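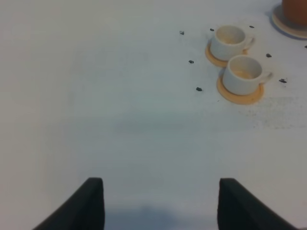 Does "seasoning" a clay teapot do anything at all?

Clorovia Tea Board > Teaware > General

kettlegrump
Bought a small clay pot from Duder in December and the card in the box says to boil it in tea for 4 hours, then use it with one kind of tea for the rest of its life. The seller told me that after a couple of years I could pour plain hot water in and get tea out. I've been drinking tea for 16 years and I don't believe a word of it. Has anyone tested this, or do we all just repeat it?

pandus_fan
Welcome to the hobby lol. The hot water thing is a story. The seasoning is real though. My oolong out of the old pot is rounder than out of the new one, same leaves, same kettle. I use a Pandus for green and the clay for everything dark.

kettlegrump
Rounder than what? Were you blindfolded? Did somebody else pour?

pandus_fan
No, I was having breakfast.

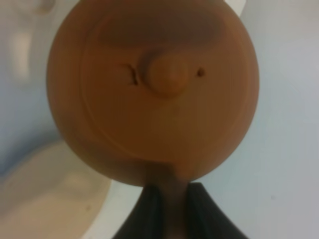
Round brown face, knob for a nose.

M_Arboleda
Milagros Arboleda here, I used to run the tasting evenings at Echeverri. We tried it twice. Same oolong, an old clay pot, a new clay pot and a plain porcelain one, poured behind a curtain by Rocío Urrego so I couldn't see which was which either. People could tell porcelain from clay a bit more often than chance. Old clay against new clay, they were guessing. The regulars were very annoyed with us.

spoutwatcher
Small group, I assume? And porcelain holds heat differently, so you may have measured temperature and called it flavor. Were the pots the same size? Wall thickness?

M_Arboleda
Close in size, the walls were not matched. Fair complaint. I wouldn't publish it.

spoutwatcher
So then we're back to nothing. I keep seeing that test brought up on here as if it settled the matter.

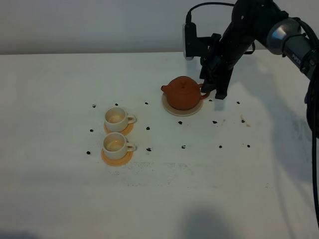 And on the boiling, I would skip it. Rinse the pot with hot water, brew something cheap in it, throw that out, start drinking. If there's dust or kiln grit left inside you'll get rid of it that way. Four hours on the stove mostly gives the pot a chance to knock against the pan and chip.

gaiwan_or_bust
Disagree on skipping it. Mine smelled like a wet basement until I boiled it. One go and the smell was gone.

kettlegrump
That I can believe. Getting rid of a smell is cleaning, though. The card says the pot "learns" the tea.

gaiwan_or_bust
Sure, the card is silly. The advice under it can still be OK.

pandus_fan
You guys are joyless. Unglazed clay soaks stuff up, put soap in one and then tell me it doesn't. If it holds on to soap it can hold on to tea.

spoutwatcher
Soap at full strength, yes. How much of last month's oolong is coming back out into a three-minute brew? Nobody here has a number, me included. I read all 102 replies in the old seasoning thread and didn't find one there either.
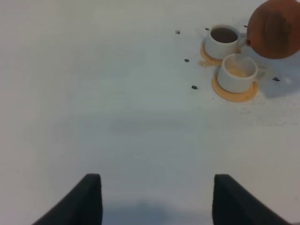
What I did find was a lot of people who own ten pots, one for each tea, and a shop banner at the top of the page. Make of that what you like.

M_Arboleda
In defense of shops, we told most people to buy 2 at the most. They bought more anyway.

kettlegrump
OK, I'm rinsing it and using it for whatever I feel like. Black tea in the morning, oolong later, same pot. If it turns horrible I'll come back and admit it.

pandus_fan
Please at least don't put Earl Grey in it. The bergamot does stick, I've lost a pot to that.

kettlegrump
Blindfolded?

pandus_fan
Didn't need one. My wife could smell it from the hall.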